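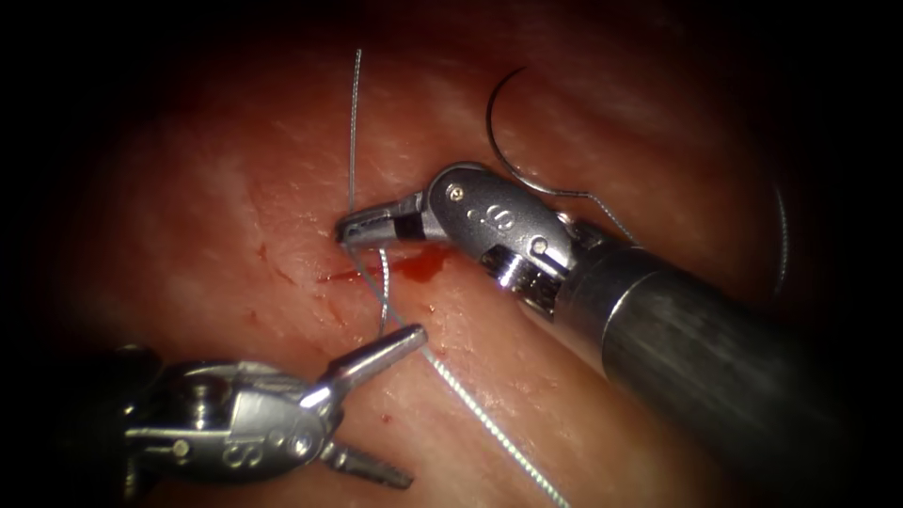 3.2. Retención de vocabulario quirúrgico en la traducción asistida

El corpus de trabajo reúne 142 protocolos operatorios redactados en francés y traducidos al español por el equipo de Prudmont. De ellos se extrajeron 1806 unidades terminológicas, que Meriem Zerouali y Valdis Adomaitis anotaron por separado. Tras la revisión conjunta quedaron 1569; las restantes eran variantes ortográficas o abreviaturas sin desarrollo en el texto. La anotación siguió el esquema de Abou Zeid, con una modificación: los verbos de sutura se separaron de los sustantivos derivados, porque en español el uso vacila entre «punto», «sutura» y «puntada» según el hospital de procedencia.

El desacuerdo entre anotadores se concentró en los nombres de instrumental. «Pince» se vertió como «pinza» en casi todos los casos, pero «porte-aiguille» apareció como «portaagujas», «porta-agujas» y, en los textos más antiguos, «porta». Se conservaron las tres formas y se marcó la primera como preferente. 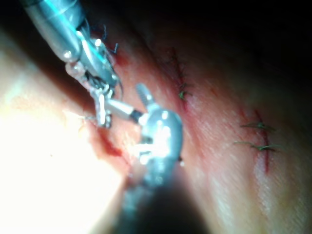 La segunda fuente de variación es la fraseología. Los redactores franceses recurren a construcciones nominales («fermeture plan par plan») que los traductores convierten unas veces en nominales y otras en verbales con «se». La memoria de traducción Grultik propone siempre la solución nominal —la más frecuente en su material de origen— y el revisor tiende a aceptarla aunque la frase siguiente ya lleve dos sustantivos abstractos. En el subcorpus de Lameck, traducido sin memoria, la construcción con «se» predomina.

Para medir este efecto se pidió a 33 traductores que revisaran el mismo fragmento con y sin propuesta automática. Las sesiones se hicieron en abril, en orden alterno.
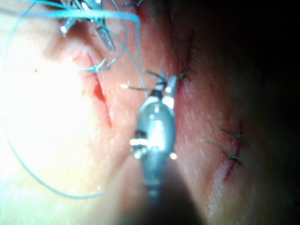
Última modificación de esta página: 2025-12-05

Figura 4. Campo de sutura con instrumental robótico.

Los participantes que vieron primero la propuesta cambiaron menos verbos y dejaron intactos casi todos los calcos de preposición. La experiencia previa en textos médicos no alteró esta tendencia. Sí lo hizo el formato: cuando la propuesta se mostraba en una columna aparte, las intervenciones aumentaban, sobre todo en el orden de los complementos. Los resultados por categoría se recogen en el apartado 3.3.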